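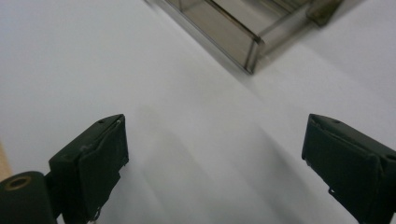
Samina Bangash asked last time whether a desk tidy has to be see-through or whether any old box will do. Any old box will do! I just like the smoky plastic kind, the sort you can sort of see into, for the stuff I forget I own (erasers, spare leads, the little Allen key from the chair).

## Handout 8: small containers on a work surface

So, a few things I ran through too fast in class:

- **Clear the top first.** All of it, onto the floor if you have to. I put a big sheet of white paper down while I sort — small things show up so much better on it.
- **One box, one job.** Pens in with paper clips sounds harmless, and then you're digging.
- **Open compartments beat lids** for anything you grab daily. Lids are for March, when the tax stuff comes out.
- Put the box at the back of the desk, on the side of the hand you *don't* write with. Lefties, flip it.

Houshang wants his boxes at the front and we argued for ten minutes, so try both and see.

**For next time:** bring one container from home, any size, plus whatever lives in it now. Don't tidy it beforehand, please! Shahzad has the label tape, and we're in room 361 again — the door sticks, so push hard.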